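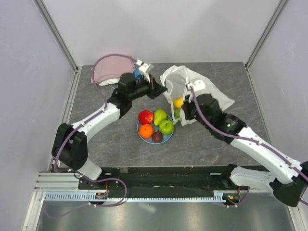 Two-arm cells, cable dressing and who signs off the enclosure?

annag_c
Need a sanity check before Friday. We're writing up house rules for the small two-arm benches at Hencombe and I'm stuck on three points. Draft so far:

- nobody's hands past the front rail while either arm is powered. powered, not moving
- cables tied along the forearm link, slack loop at the elbow big enough for full travel
- speed cap the same for both arms, set in the controller, operator can't change it
- soft goods and fruit swapped out between runs, plate washed

What I don't have is anything sensible on the two arms hitting each other. One holding a bag open while the other one loads it means the grippers are basicaly nose to nose all day. Do you set a minimum gap or just let the torque limit deal with it?

Annag Cairns

esbenz
Torque limit. A minimum gap is useless for bag work, you'd never get the job done. We tried 303 mm between wrists on paper and the bag was out of reach before we even started.

wyao
Disagree with Esben. Torque limit is your last line, shouldn't be the plan. Set a keep-out around each wrist, shrink it only for the bagging task, and write down who shrunk it. We do that at Clarkora, it's one extra line in the job sheet.

esbenz
one extra line that gets filled in at the end of the week by whoever's left

wyao
Then your problem's the job sheet, isn't it

T_Ragnarsson
On cables. Ties on the forearm are fine but the bit people miss is the loop at the bottom, where it comes back past the base to the board. If that loop can lie over the front rail it WILL find its way into something. Clip it. Check it every morning with the arm off, run your finger along it, look for flat spots. We swap ours at 1,000 hours whether they look good or not.

Also boards on the front edge want a cover. Doesn't matter how tidy the wiring is, someone leans over with a coffee.

Þórarinn

annag_c
Covers are on order, have been since August. Cable thing is good, stealing that.

Second question. Is a bench like this an "enclosure" for the risk assessment if there's a back and two sides but you load from the front? Our safety bloke says yes. I say no.

oddurk
No. If I can put my arm in it's open. Assess it as open and put an interlock or a light curtain on the loading side. Your safety bloke is thinking of the walls, the walls are for keeping the background plain and stopping an orange rolling off.

wyao
Agree with Oddur on that one. The speed cap doesn't let you off either, a slow arm can still pinch. Fingers on those grippers are narrow.

esbenz
For a pair of light arms lifting apples? Light curtain costs more than the bench. Two-hand start and a stop button within reach, done. I've been running 8 of these and the worst injury so far is a paper cut off the job sheet.

oddurk
Not how a risk assessment works mate. "Hasn't happened" isn't a control.

esbenz
didn't say it was. said proportionate. it's in every guideline you lot keep quoting at me

T_Ragnarsson
Where's the stop button on yours Annag? Ours ended up behind the left arm for a while, so to stop the arm you reached past the arm. Good effort all round.

annag_c
Right hand side, outside the metal frame. One only. Thinking 2 now, one each side, seeing as half of us are left handed.

OK so I'll go with: open bench, keep-out with a named person for the bagging exeption, cables checked every morning, second stop. Esben I'll put the light curtain in as "to be costed" and you can argue with it when you're over.

esbenz
fine. still say the keep-out will be switched off by Christmas

wyao
Can you post the final version when it's done? Would like to compare with ours, esp the wording on powered vs moving.

annag_c
Will do, probably next week. Still need to sort what counts as "cleaned" for the plate.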